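Slide 4 – teleop, week one

OK, so this is where I own up a bit. When we started at Vivemow I figured driving the arm remotely would feel like a video game. (Pause, somebody always laughs.) It does not! My first morning I needed 9 tries to close on one strap.

Mention: we recorded 167 demos in May, all in the simulator, all by hand on the controllers. Same bag task every time. I kept the clumsy ones too – ask me about that in Q&A if there's time.

Big lesson, say it slowly: the robot copies your hesitation. If you hover and dither before you grab, so does the policy. Decide first, then move.

Skip the Grilik comparison if we're past 2:20.

Click to the wrist view. Give people a few seconds to look.

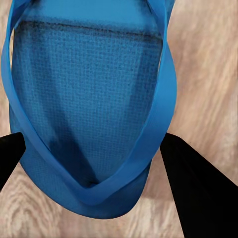 Simulated bag task, gripper open, straps folded over each other.

Point at the V where the straps meet. Ask the room – where would you grab? Take two or three answers, then go on to the Clultby slide and the controller settings.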